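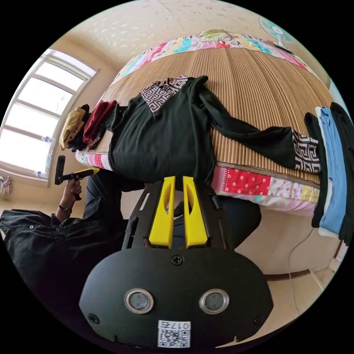

Two-gripper garment folding: does the "spread first" step earn its keep?

Wickramasinghe board > Methods and results > Cloth and soft objects

tallgrass_ml
February 26, 2020

Starting a separate topic for this so it stops eating the calibration thread.

We trained two policies on hand-held gripper demonstrations of one task: take a garment, spread it on the bed, fold it, put it with the others. Policy A learned from full demos, start to finish. Policy B learned from demos cut into a spread stage and a fold stage, with a small classifier deciding when to switch. Same data, 157 demos, collected with one gripper in each hand and a camera on each gripper. Both ran on the Prilano two-arm bench.

Each policy got 30 trials. A finished 14 folds we'd accept. B finished 21. Acceptable means the sleeves end up inside the body outline and the hem lies within two finger widths of the collar.

My reading is that the split helps since most of A's failures were folds started while a sleeve was still bunched. B waits.

dovetail88

Thanks for putting numbers up. I'm not convinced the split is what did it. You added a classifier, and that classifier was trained on labels A never saw. Give A the same labels as an extra output and see how much of the gap is left.

Also, 30 trials each. 14 against 21 isn't nothing but I wouldn't build a paper on it.

tallgrass_ml

Fair on the labels. We can run A with the extra output next week, it's one config change and a day on the machine. On the trial count, resetting takes a while when every trial starts from a crumpled shirt. I'd like more too.

ribbonseam

Which garments? We tried something close to this on the Stenent arms and the results swung more on the fabric than on the method. T-shirts were fine either way. Anything long-sleeved and dark was bad either way.

tallgrass_ml

Mixed, with plenty of long sleeves. The black printed one was in both test sets. Here is a view from one of the demos, left unit:
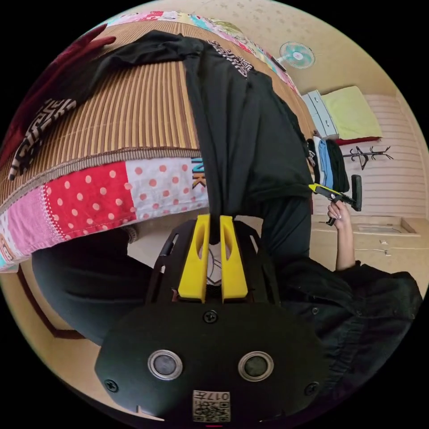

Left gripper view, black long-sleeved top on the bamboo mat, second gripper at right.

ribbonseam

OK, that is the hard kind. Black fabric with the creases all going one way, and the only strong contrast is the white print. I'd bet your policy is keying on the print to find the cuff. Have you tried a plain black one?

tallgrass_ml

Two plain black ones in the test set. B got fewer of those than of the printed one, so you may be right. I didn't log it per garment for A, which I regret.

kb_fieldnotes

Question about the background. There's a striped mat under the shirt and a patchwork cover with dots and letters on it. Your bench is what, gray foam? I'd expect a policy trained on that to have trouble when all the texture goes away.

tallgrass_ml

Gray foam, yes. We swap in random backgrounds during training, 2000 crops from household photos. Without the swap both policies were worse by a lot. I can post that table.

dovetail88

Please do. That may be the more interesting result of the two.

kb_fieldnotes

Agreed with dovetail. And I'd still collect in bedrooms. People move differently at a bed than at a bench – they sit close, the hem hangs over the near edge, the other hand comes in from the side. You want that in the data.

ribbonseam

Disagree a bit. The hem hanging over the edge is a real problem for the fold stage. The gripper on that side sees mostly hem and very little of the collar. On our setup we told people to pull the garment fully onto the surface before the first fold and grasp errors dropped.

kb_fieldnotes

Then you have a policy that only works if the garment is fully on the surface.

ribbonseam

Yes, and the spread stage puts it there. I thought that was the point of having one.

tallgrass_ml

Ours doesn't enforce it. The switch label was placed by hand at the moment the annotator thought the sleeves were out, hem position ignored. I could relabel with a stricter rule and retrain only the classifier.

quietbobbin

Lurker from the Pludasbridge group. We had the stricter rule and it made the robot fuss. It would tug the hem up, lose a sleeve, fix the sleeve, lose the hem. We ended up capping the spread stage at six grasps and moving on regardless. Ugly, but the finish rate went up.

dovetail88

Six picked how?

quietbobbin

Looked at the human demos and took the longest one that wasn't silly.

tallgrass_ml

I'll try the cap along with the relabel, as separate runs. Order of work: A with the stage labels as an extra output, then the classifier relabel, then the cap. Per-garment logging on for all of them. Background table goes up tonight if I can find the right spreadsheet.

ribbonseam

Put a plain black long sleeve in every block of trials if you can spare the resets.

tallgrass_ml

Will do.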